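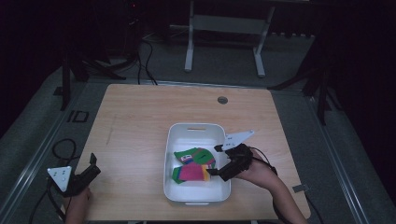
Folded fabric in the white bin, with the right-hand gripper at the rim. The white plates carry the tracking dots.

Cluline learns when to let go of a bad track

The July build of Cluline is out to all the benches, and it's a big one for anybody who works with the hand-held grippers! The pose tracker has been rewritten from the bottom up, and the planner finally gets to use what the tracker knows.

The old tracker gave us one pose per gripper and no hint of how much to trust it. When a marker plate tipped too far away from the cameras, the pose would drift a little, then snap back, and the planner would treat that snap as real motion. Reaching into bins was where it hurt most. You tilt your wrist to get the jaws over the rim, and the plate tilts right along with it.

Ihor Skoryk's fix is to carry a confidence value with every pose, all the way down the line. If it drops, the filter leans on the last good velocity for up to 5 samples, and after that it marks a gap and leaves it alone. No more smoothing over things we never measured. We replayed 418 old fabric recordings through it and the snaps are gone in all but 4 of them. Those have both plates hidden at once, so fair enough.

Aatos Laaksonen took the other end. Kiltmont, our planner, now reads those gaps and won't fit a grasp across one. He also split the approach into two stages, so the path over the rim is planned before the jaw angle is. It sounds like a small thing, but replanning feels so much quicker, and the code is a lot nicer to read – go look at the approach module if you have a minute.

Still on the list: cloth. The planner picks a decent edge on a single folded piece, but with several bundled together it likes to grab across two layers. Ihor thinks the segmentation is merging bright colors that touch. Aatos blames the depth cutoff. They're both testing this month and we can't wait to see who's right.

To update, pull the new build and rerun the plate calibration for each hand. Old calibration files will load without an error but the left and right offsets come out swapped, so please don't skip that step. Replay notes are in the Brurkmont folder.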